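Interview: Wie weit sind Maschinen in Küche und Ausschank?

25. Mai 2020

Die Entwicklungsgruppe von Larnov lässt Roboterarme Arbeiten aus Küche und Ausschank ausführen. Gesprochen haben wir mit der technischen Leitung der Gruppe in Bratow. Auf die Frage, ob eine Maschine heute ein Getränk zubereiten könne, kommt eine Gegenfrage: »Welches Getränk, in welchem Glas und aus welcher Ausgangslage?« Das Greifen eines starren Werkzeugs sei weitgehend gelöst. Schwierig bleibe der Kontakt mit weichem Material. »Eine Limettenscheibe gibt nach, rutscht und verdeckt sich selbst. Der Stößel muss senkrecht geführt und die Kraft begrenzt werden, sonst kippt der Becher.«

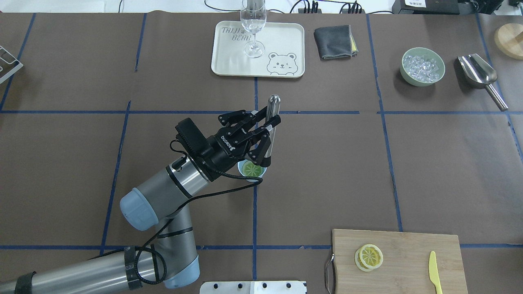 Greifer mit Metallwerkzeug über dem hellblauen Becher, rechts Eiswürfel und Schaufel.

Für die Aufgabe hat die Gruppe 2.000 Durchläufe ausgewertet. In 75 Prozent davon wurde der Stößel ohne Korrektur gefasst und am Becher angesetzt. Über das Ergebnis im Glas sage der Wert nichts. »Wir messen Teilschritte. Wer daraus eine Erfolgsquote für das ganze Getränk ableitet, rechnet falsch.«

Das blaue Klebeband teilt die Arbeitsfläche in Felder, in denen die Gegenstände vor jedem Durchlauf neu verteilt werden. Gegenüber festen Positionen koste das Genauigkeit, sei aber näher am Alltag. Transparente Objekte wie Stielgläser und Eiswürfel bereiteten der Tiefenmessung weiterhin Probleme. Ein gefaltetes Tuch lasse sich anheben, das saubere Ablegen gelinge seltener.
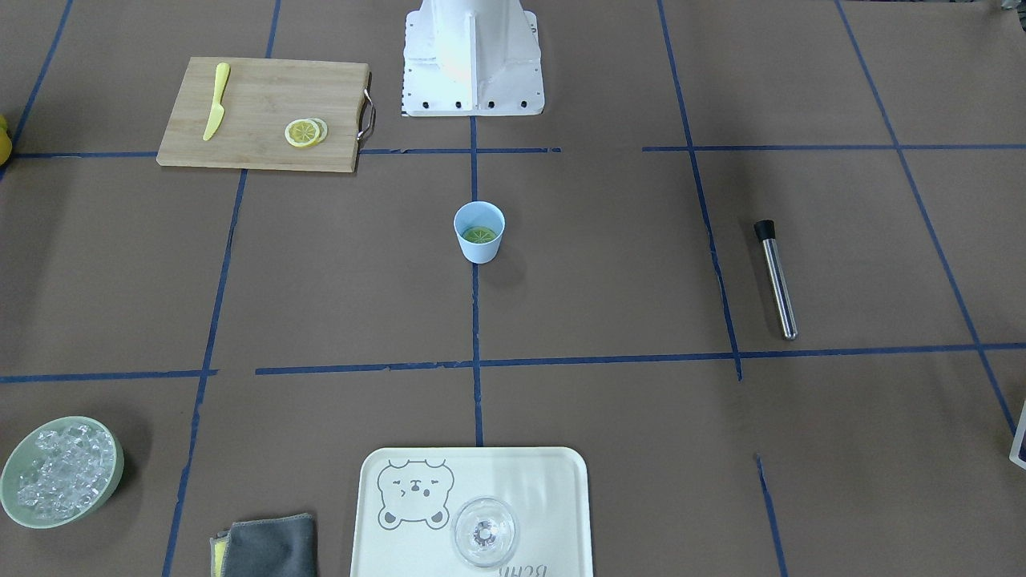 Kosten und Einsatz

Den Materialaufwand für Halterungen und Küchengerät beziffert die Leitung auf 3.940 Euro, ohne Arme und Greifer. Bei Flamen, einem Betreiber von Betriebskantinen, soll im November ein Versuch mit einem einzigen Arbeitsschritt beginnen, dem Portionieren von Eis. Die Steuerung läuft intern unter dem Namen Ismail.

Und der Privathaushalt? »Dort fehlt die feste Arbeitsfläche, und niemand räumt vorher auf. Einen Termin nenne ich nicht.« Für den gewerblichen Ausschank sei ein Teilbetrieb unter Aufsicht denkbar, sofern Gläser und Becher vereinheitlicht würden. Die Reinigung des Greifers erfolge vorerst von Hand.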